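End Effector Comparison, Refrigerator Station

By Blair Cowie
April

Bangash asked for a like-for-like look at two end effectors on the same household task: open a refrigerator door, reach in, take one item from the shelf, place it in a basket on the table to the left. The candidates were the Jeltus hand (jointed fingers, black shell) and the Bovby plate gripper (flat finger plates on a boxy housing). Both ran from the same controller at the Endunwood site with the same teleoperation setup and the same head camera. Grip force limits were left at the vendor defaults for the whole comparison, which probably flatters the Jeltus a little on soft fruit.

Each operator got 20 practice attempts per device before anything was recorded. After that we logged 3716 control segments with the hand and 2697 with the plate gripper. The counts differ by device because the hand needs more short corrections per attempt; a segment closes whenever the operator lets go of the clutch. They should not be read as a score.

The arm speed was capped at 70 percent. Above that the door tends to swing past the point where the elbow has clearance, and the reset takes longer than the attempt. Segment logs were reviewed from the head camera view only. The wrist camera was recorded too, but its exposure shifts badly when it moves from the wall to the interior, and we have not corrected for that yet.

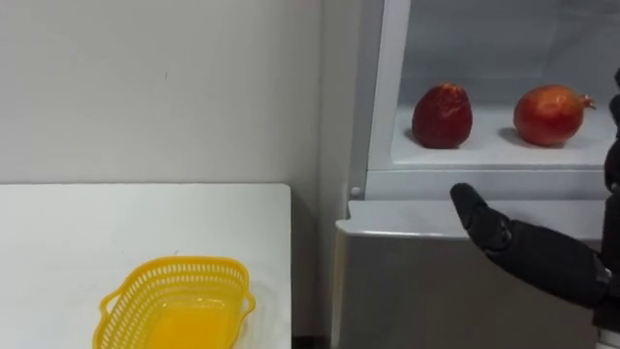
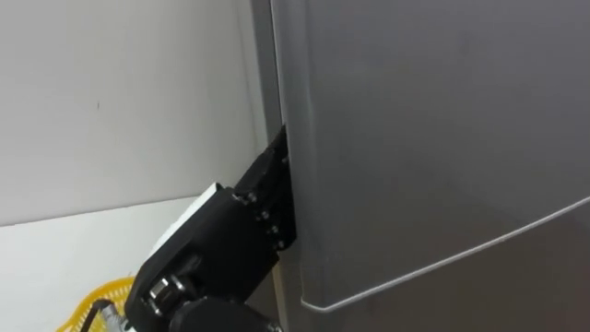
First picture: jointed hand near the shelf lip, strawberry and pomegranate on the shelf. Second picture: plate gripper with its finger plate at the edge of the door.

Notes on the door. The side gap is narrow, and the two devices go at it differently. The plate is thin enough to enter the gap if the approach angle is right, and it is easy to tell from the operator view when it is wrong. With the fingers, operators preferred to hook one fingertip behind the edge and pull with the wrist. That works, but it loads a single joint, and the joint temperature readout climbed during long sessions. We ended up resting the hand between blocks.

Notes on the shelf. The raised lip at the front matters more than expected. An approach from below has to clear it before moving in, and the controller has no notion of the lip, so clearance is entirely up to the operator. Strawberry and pomegranate were chosen as a soft item and a firm one. The hand has the advantage on the round fruit, where three contact points keep it from rolling. The plates hold a strawberry well enough if they close slowly – a fast close marks the skin.

Notes on the basket. Placement gave little trouble with either device. The basket position was not fixed to the table, so the release point was chosen by eye each time.

Notes on the camera. The head view covers the table and the appliance together only when the neck is turned slightly right of center. Turning further to follow the door loses part of the basket. We kept the neck under operator control for this round and will try a fixed angle in the next one. Cable routing on the gripper also needs another pass, as a loose run can hang in front of the basket from this viewpoint.

Still open: a repeat with the speed cap removed for the in-cabinet phase only, and a second set of plates with a softer facing. The controller log format is the same as in the drawer comparison, so the existing scripts will read it.

Recent galleries
Drawer Handles, Jeltus Hand, Round Two
Wrist Camera Exposure Tests at Endunwood
Clutch Pedal or Hand Trigger: Operator Notes
Bovby Plate Facings After Wear
Neck Angle and Table Coverage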